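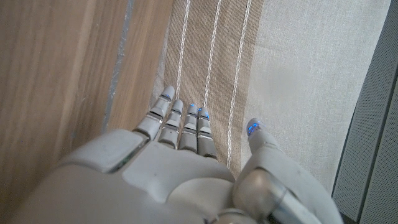 Catalytic converter thefts: position at 2023-04-04

Reports of stolen catalytic converters in the Cullmont district reached 83 over the winter quarter. In the quarter before, the total was 54. The figures cover completed thefts only. Attempts in which the exhaust was cut but the unit was left behind are recorded as criminal damage and do not appear in either total.

Most of the vehicles were taken from open parking areas during the day, with the station car park and the retail units on Lam Road the worst affected. The offence is quick. The car is raised on a trolley jack, two cuts are made with a battery saw, and the unit is removed. Vehicles with high ground clearance may not need to be raised at all. Hybrid models remain the main target, as their converters contain more recoverable metal.

The average repair cost given by owners was 1240 pounds. This includes the replacement unit, any damaged sensors and fitting. It does not include recovery of the vehicle or hire charges, and several owners reported that their insurer treated the loss as an ordinary claim against the policy excess.

Marking scheme

The Rulex marking kit will be offered again in May at the Jutuvano garage. Each kit holds an etching stencil, a bottle of heat-resistant paint and two window stickers. The code is etched on the body of the converter and entered on the register by the garage on the same day. Marking does not stop the unit being cut off – it allows a recovered unit to be matched to a vehicle, and a scrap dealer offered a coded unit is expected to check it before payment.

Owners should bring the registration document. Vehicles with a full undertray will need a longer appointment, and this should be mentioned when booking.
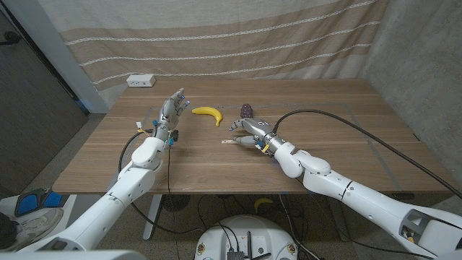

Parking and reporting

Park with the exhaust side close to a wall or kerb where the layout allows. If the vehicle has an alarm with a tilt sensor, check that it is switched on; on many models it can be turned off by accident from the dashboard menu.

Anyone who sees a vehicle being raised in a car park should ring 999 and should not approach. Useful details are the registration of any second vehicle, its colour and the direction in which it left.

Thefts found later should be reported on 101. Keep the crime number, as the garage needs it to cancel the old code. Up to 3 codes can be held against one vehicle.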